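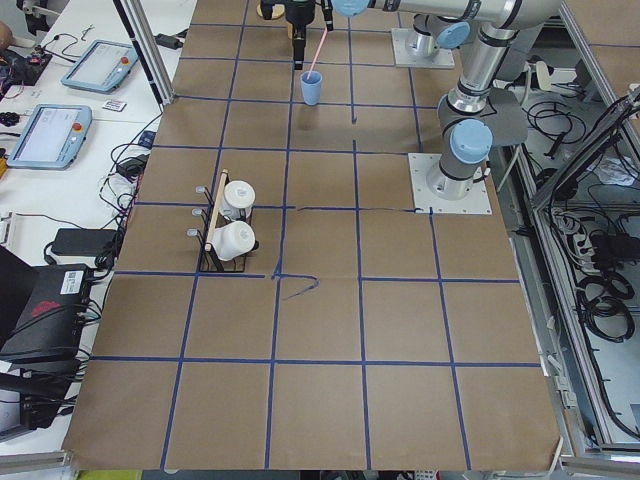 I have papered and taped a lot of tables by now, mine and other people's, and the question I get most is how to make a grid that stays down. Plain kraft paper, blue tape, a table, and an hour if you don't stop for coffee (I always stop for coffee). The paper is the easy part! It's the tape that gets you. See the little blue hook curling up on the paper, just below the middle of the table? A piece of tape has come partway off its line and bent back on itself, and once that starts, sleeves and mug handles will find it. Most of what follows is about stopping that curl, plus how I fix it when it shows up anyway.

## What you need

- Kraft paper, the brown kind on a roll, wider than your table if you can get it
- Blue tape, one inch wide or thereabouts
- A long straightedge (I use a leftover strip of shelving)
- A tape measure and a soft pencil
- Sharp scissors and a utility knife
- A dry, clean rag

My paper is a Vemitz roll, 186 feet long, and I'm still on the first one. It lives behind the door and falls over whenever anyone comes in. Heavier paper is nicer to work on, but it fights you at the corners, so go medium weight for your first table.

## Step 1: Clear and wipe the table

Take off whatever you can lift. If something is screwed down, leave it where it is and wipe around it. Then go over the whole top with a damp rag and let it dry all the way. I mean all the way. I once papered a table that was still a bit damp along the back and got a ripple in the paper that never did lie flat again.

## Step 2: Lay the paper

Roll it out curl side down, so that the edges want to hug the table. Leave a couple of inches hanging over on each side, fold them under, and tape them to the underside. Start with one long side, then walk around and pull the paper snug from the other. Snug, like a bedsheet! If you pull hard enough to hear it complain, it'll tear at the corners.

Smooth from the middle outward with the flat of your hand. Rub the rag over it last.

For a fixed plate or bracket, lay the paper up to it, crease along each side with your thumbnail, and cut on the crease. If the plate can come off, unscrew it, paper underneath, and screw it back down on top. Weidong Dong, who taught me this, does it that way every time and looks sad when I don't.

## Step 3: Mark before you tape

Decide on your squares first. Measure the table, divide it up, and settle for a size you can find on the tape measure without squinting. I like squares big enough to hold a mug rack without much crowding, although things end up straddling a line anyway, and that's fine.

Make small pencil ticks along both long edges, then along both short edges. Ticks only, please. I used to rule the whole grid in pencil first and it took forever, and then I'd see the pencil peeking out beside the tape.

## Step 4: Run the long lines

Stick the end of the tape down on the first tick and press it hard. Unroll enough to get past the tick at the far end, hold it a little above the paper, sight along it, and lower it. Don't stretch it. Stretched tape spends the whole next week trying to get back to its old length, and that's how you get ends that pull up.

Press from the middle toward the ends. If the line drifts a little, leave it. Mine always wave a bit where I've had to work up against a plate or lean over a corner, and it has never mattered for anything I do. If you need it dead straight, put the straightedge down and butt the tape against it.

## Step 5: Run the cross lines

Same again the other way. Every crossing is now two layers thick, so give each one a good push with your thumb as you go. Shiyu Kang runs the back of a spoon over hers and swears by it, and I've started doing it too when there's a spoon handy.

Try to use one length of tape for each line. If you come up short, overlap the new piece by a couple of inches, and put the overlap under a crossing so that the other strip holds it down.

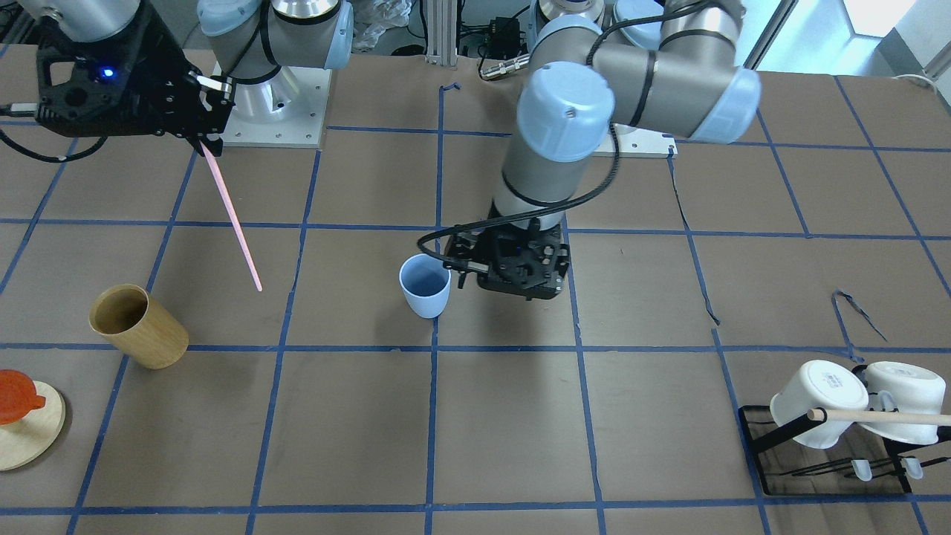
## Step 6: Put the dishes out

I do this before I call a table finished, since the weight of real stuff tells you where the paper is loose. The rack goes on first. A wire rack is hard on paper if you drag it, so lift it on and lift it off! Then bowls, upside down and leaning on the prongs, or mugs if it's a mug day. Small cups can go anywhere. Wooden ones like to roll, so I lay mine down on purpose over on the left side and let them find their own spot.

Plastic cups are so light that you'll knock them with your cuff, and I don't have a cure for that. Boards and lids go off toward one side, where I can reach them without leaning over everything else.

Now slide your palm along every line that's left showing. If you feel an edge, press it. If it comes up again, go to the next bit.

## Fixing a curl

Don't just push it back down. The sticky side has picked up paper fuzz, and it'll be up again by lunch. Do this instead:

1. Hold the good part of the line flat with one finger.
2. Snip the curled piece off square with scissors. Don't rip it, or you'll take the top layer of the paper with it.
3. Wipe the bare spot with the dry rag.
4. Lay a fresh piece that overlaps the old tape on both sides, and rub it down.

If the paper has torn, put a patch of kraft under the tear, rough side up, with a bit of tape on the back of the patch. You'll see it if you look for it. Lovely Macapagal patched one of mine two years ago, and I still have to hunt for the spot.

## A few things people ask me

**Can I wipe it?** A barely damp cloth on a single spot, yes. A wet sponge, no. Blot spills right away and put something flat on the place while it dries.

**Does the color of the tape matter?** Not to the table. I like the blue because it shows up well on brown, even in the evening with one lamp on. White looked great for one day and then got grubby.

**How long does it last?** My kitchen one went from September until well after New Year with three snips and one patch. The one in the workroom gets dragged on all day long, and I redo that a lot more often. When you do, peel the tape off slowly and low to the table, then roll up the paper from one short end with the crumbs inside.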